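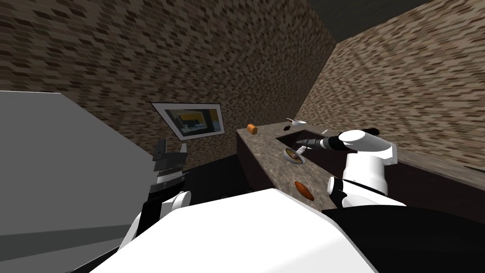 *Reading time: 3 minutes*

**To:** Giuliana Huaranga, Fendesum
**From:** Borislav Vasić, Vadevo price desk
**Date:** Aug 9, 2021

Dear Giuliana,

This is our second progress report on the grant for a monthly index of export prices for small manufacturers in the Brason area. I follow the same order as in the first report, but I put the budget at the end, as you asked.

## Collection of prices

At the end of the period, 61 firms were sending us prices. We ask every firm for the price in the contract currency and for the date when the price was agreed. The second question is still the difficult one. Many owners give us the date of the invoice, and with long contracts the invoice can come months after the agreement. Radka Mladenović wrote a new text for this question and tested it by phone with 12 firms. Most of them understood it without help. The new text is in the form since the last collection round.

The furniture makers answer best. The food processors are slower, and in the harvest period we expect that they will be slower still. We have agreed with them that they can send the prices for two months together, if the two months are shown separately.

One larger firm, Bošković, stopped reporting after a change in its accounting office. Arben Golob visited them and they are willing to start again, but they want a written promise about confidentiality. Our lawyer has the draft. Until it is signed we carry their last price forward for a maximum of two months, and after this we drop the item and spread its weight over the rest of the group.

## Calculation

The index is calculated in local currency and in contract currency. In local currency it rose over the reporting period, and in contract currency it was almost flat, so most of the increase came from the exchange rate. I mention this because a local newspaper has asked us for numbers, and I am afraid that only the first one would be printed. We did not give them anything yet. I would like to hear your opinion before we do.

The weights are still taken from the customs records of the year before the project. Vesela Vukčević compared them with the sales figures which the firms declared to us. For metal parts the difference is 8 percent, and for the other groups it is smaller. We do not propose to change the weights in the middle of the year. The correction will be made together with the yearly revision in November.

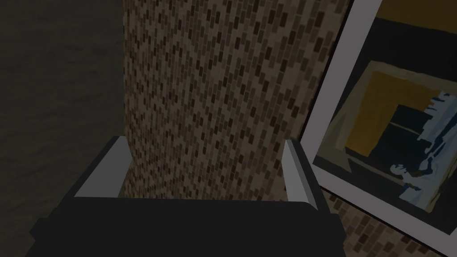 Import prices of materials were not a part of the original plan, but several firms asked for them, and Vesela has started a small test series for timber and sheet steel. We want to show it next to the export series, so that an owner can see what is left for him between cost and price. In the first sketch of the chart the two lines are like the pale gray fingers in the picture, where the left one tilts toward the center, the right one leans slightly outward, and between them there is an open gap with nothing in it. For timber the gap has become smaller. For steel we have too few prices to say anything, and we will not publish this part before the sample is better.

## Delays

The public web page is late. We planned to open it in this period, and the tables are prepared, but the part for downloading gives wrong headings when a group has a missing month. Arben is correcting this. I think it can be opened before the next report, in English and in the local language.

The user guide is written up to the chapter on quality changes. This chapter is hard to write in simple words. When a firm improves a product and raises the price, the owner often says that the full increase is for the better quality, and we must have a rule for when we believe this and when we do not.

## Budget

We have used less than planned for travel and more for phone interviews. With your agreement, I would like to move 30 percent of the remaining travel money to interviews. The total does not change. The signed table is attached to this report, together with the list of items by group.

From your side we need a decision on three points:

- the transfer from travel to interviews
- whether we may give numbers to the newspaper, and in which currency
- whether the import test may continue after November under the same grant

Radka will answer any question about the form, and I will answer about the rest.

With respect,
Borislav Vasić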